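Clothes-folding sessions open at Skudwood

Brerkness, January – A new run of free laundry and folding sessions is under way at the Skudwood rooms in Brerkness, and the first places went quickly! The sessions, called Plellavar, cover sorting, folding and putting away everyday clothes and towels, with plenty of time for people to practise at their own pace.
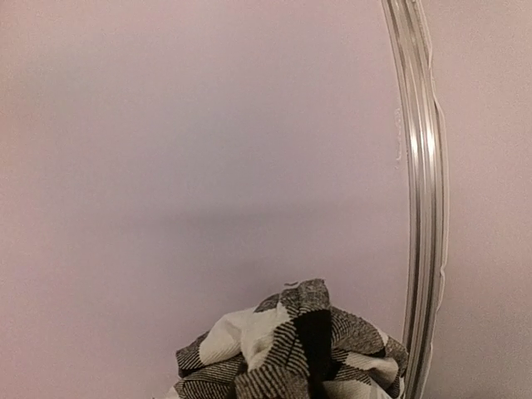 The pink wall at Skudwood, Brerkness

Skudwood dates from 1867 and has been many things, including a seed store and a Sunday school. Deisy Flores, who runs the programme, wanted a plain, calm room with a good solid table and very little to distract from the washing. "People arrive saying they can't fold," she said. "Give them a shirt and half an hour and they're showing the person next to them."

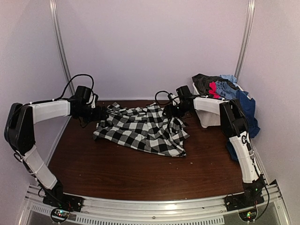
Shirts are where most people get stuck, so the sessions start there. Collars, cuffs and sleeves all want to go their own way, and a big check is a great help to beginners, as the lines of the pattern give you something to fold along. Man-lok Chung teaches the opening part and likes to begin with the shirt in a heap, the way most of us find ours. 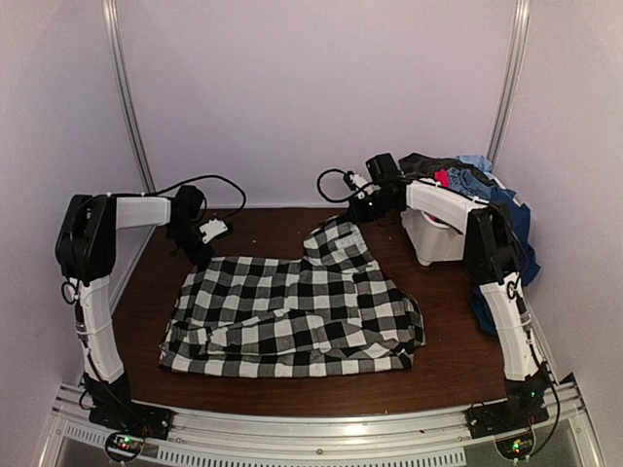
Towels and mixed baskets

The second half moves on to towels, then to the full basket: denim, dark tops, the odd bright red thing and whatever else has been thrown in. Yee-man Wan leads this part and has a lovely way of getting a thick towel into thirds without fuss (it does take a few goes).
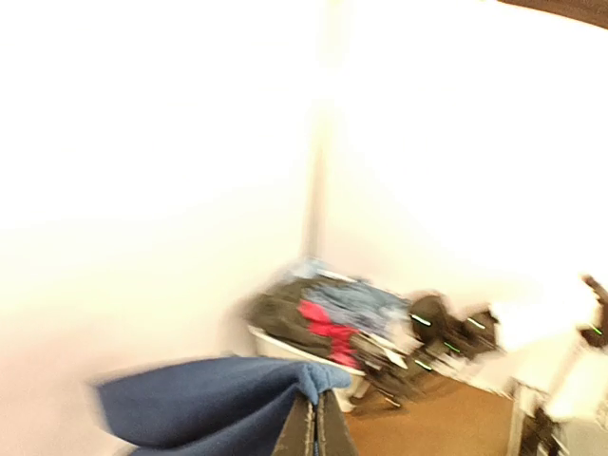
Taking part

Each session lasts 40 minutes and there are 30 places. Clothes and baskets are provided, though you are very welcome to bring a bag of your own washing. The rooms are on the ground floor and tea is served afterwards. To book, ask for Shu-fen Chou at the Skudwood front desk, open from 10 am.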